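Home | Learning Zone | Maths and Science | Ages 6 to 9 | Families

Sorting Things Out: What Is a Category?
April
By Sayaka Hamada, Prevside Children's Learning Centre
14 comments | 20 shares

A category is a group of things that are alike in some way. When we sort, we decide on a rule and place each object in the group where it belongs. Colour is often the first rule that children learn. A tray with compartments is a helpful tool, as its low walls keep the groups apart. 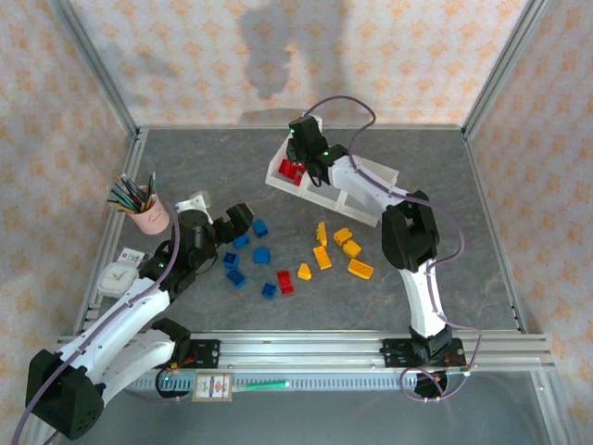
Damir Omerović writes that his daughter prefers to sort her blocks by size, and asks whether that is also correct. It is. Any rule may be used, provided that it is followed for every block. The same blocks may then be mixed together and sorted again by a new rule.

Sorting also helps us to see what remains to be done.
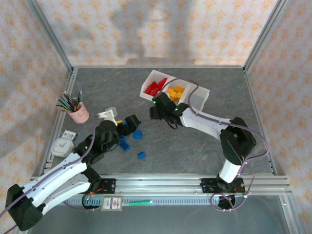 Mathematicians have a special name for a group of objects: a set. Each object in a set is called a member. The red blocks in the left compartment form one set, and the yellow blocks in the middle form another. The compartment on the right has no members yet, so it holds an empty set. Blue blocks are still on the table, and they could become its members. Coloured pencils standing in a cup are a set as well.

Try this at home: choose 20 small objects and sort them by one rule. Ask a family member to name your rule.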